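Sostemdale Community Board > Home and Yard > Water softener vs. just replacing the water heater every few years

mapleroot
Posted 2019-07-18

Our tank heater quit in the spring and the plumber pulled it out with the bottom third packed with scale. It was nine years old. He quoted us a new tank, same size, and also a softener, and the softener quote was 3006 installed. The new tank alone is 1214. My husband says skip the softener, run the new tank until it dies, and buy another. I see his point on the numbers but I also have crusty faucets and a dishwasher that leaves everything cloudy.

Town water, not a well. Two adults, one kid, one bathroom and a half bath. Has anyone here put one in and felt it was worth it?

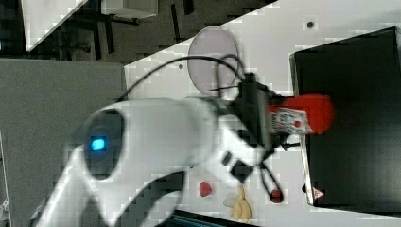 I should add that the laundry is in the basement next to the main shutoff, so there is room and there is a floor drain. The plumber said that makes it an easy install, which is partly why the price annoyed me.

dbl_hung
Your husband is right. Nine years is a normal life for a tank around here. Drain a couple of gallons off the bottom twice a year and you'll get more out of the next one. I do mine in spring and again in November. Costs nothing but a hose.

kettlepond
Disagree with dbl_hung. I flushed mine on schedule for years and it still rumbled like a truck. We put in a softener and the next tank has been quiet. The bigger change was the dishwasher and the shower door. I use less than half the detergent I used to.

That price is high for a one and a half bath house though. Get a second quote. Is it a Gromora? Those get marked up a lot by installers.

mapleroot
Yes, the Gromora with the separate brine tank. He also mentioned a Nerlow but said he doesn't like working on them.

kettlepond
I have the Nerlow. Nothing wrong with it. The bypass valve is stiff and you have to reach behind the unit to turn it, so maybe that's his complaint.

H. Renaud
Before anyone buys anything, get the hardness number. The water office will tell you over the phone, or you can buy test strips. Softener size depends on hardness times gallons per day. If the plumber didn't ask how many people live in the house, he was guessing.

Also ask whether the quote includes a line to the kitchen cold tap that skips the softener. Most people don't want to drink softened water or put it on plants.

mapleroot
He didn't ask how many people. He did ask how many bathrooms. I'll call the water office.

dbl_hung
Nobody has mentioned salt. You'll be carrying 40 pound bags down the basement stairs forever. My brother-in-law quit using his for that reason and it's just sitting there on bypass.

kettlepond
I carry one bag down every five or six weeks. It's not that bad. You can split a bag into two buckets if your back is a problem.

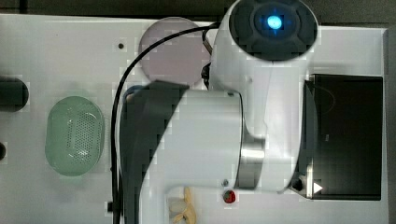
Set the regeneration for 2 a.m. and set the hardness a little above what the test says. Mine was set to regenerate by the calendar when it was installed and it went through far more salt until I switched it to metered. It's in the second menu.

orrin2041
What about the saltless ones? Bailly Hardware had a rack of them by the register.

H. Renaud
Those are conditioners. They don't take the hardness out. Some people say they get less scale on the heating surfaces, but you'll still get spots on the glasses. If cloudy dishes are the complaint, I wouldn't expect much.

orrin2041
I have one and my faucets are easier to wipe down than they were. Spots are still there, I'll give you that.

dbl_hung
You could also have just wiped the faucets more.

mapleroot
Called the water office. They gave me 17 grains. The woman there said our side of town runs harder than the east side because it comes off a different well field.

H. Renaud
That's hard water. At 17 I'd put in a softener, but still get the other quote. Three people at 75 gallons each times 17 is 3825 grains a day, so a 32,000 grain unit would regenerate about once a week. If he quoted you a 48,000, ask him why.

mapleroot
He quoted the 48,000. I'm going to ask. The new tank goes in either way, and I'll have him leave a loop in the pipe so the softener can be added afterward.

kettlepond
Good plan. Have him put in full port ball valves while the water is off.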